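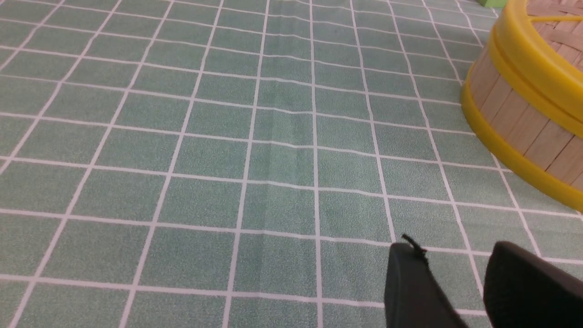
Palomino project: November progress report to Proris

Prepared by Maeve Flanagan

The claim we were funded to test is that a policy trained only on wrist views can judge its distance to an object from a patterned cloth underneath it. I am less convinced than I was in the proposal.

We have 600 demonstrations with the bamboo steamer on the green grid cloth. Training on them gave a clear gain over the plain cloth, and Bralline would like to announce it. I would wait. The grid lines bend wherever the cloth creases, and the policy may simply have learned our creases. When we ironed the cloth and ran the test again, most of the gain went away. Two of the 5 training seeds showed no gain at all.

Next period: swap cloths between runs, move the steamer farther from the fold, and repeat all 5 seeds. If the gain is still small, I will ask to drop this line of work. No change to the budget.

2 comments

Cleltton reviewer: Was the lighting the same after the ironing?

M. Flanagan: Same lamps, same positions. I can't vouch for the window.

Shared 5 times

Palomino project pages | Contact the project office | Back to top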